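Stimau block set, notes by Maribel Tello. Covers printed shape blocks on a maple board, 90 layouts in the Zunthorpe folder.

## Layout 13

Colors are grouped loosely. Blue prism and cube go behind the two yellow blocks.
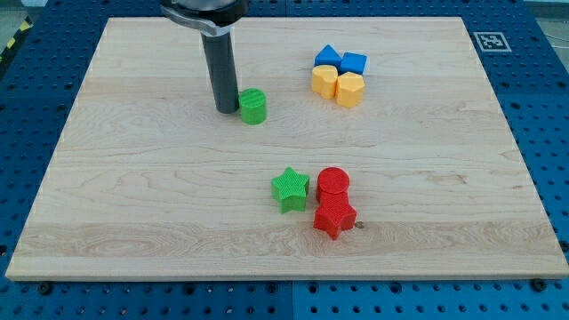 *Layout 13, red star nearest the front edge.*

File names use the layout number, then the view letter. The green cylinder is logged as a single, with no group ID. 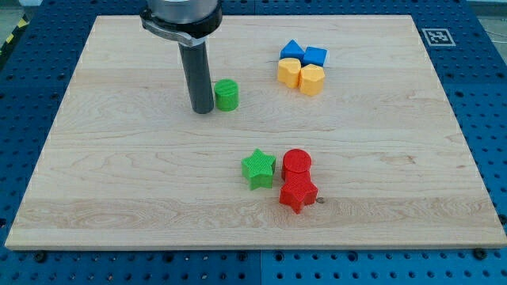
## Known gaps

- Layout 801 is a misnumbered 81.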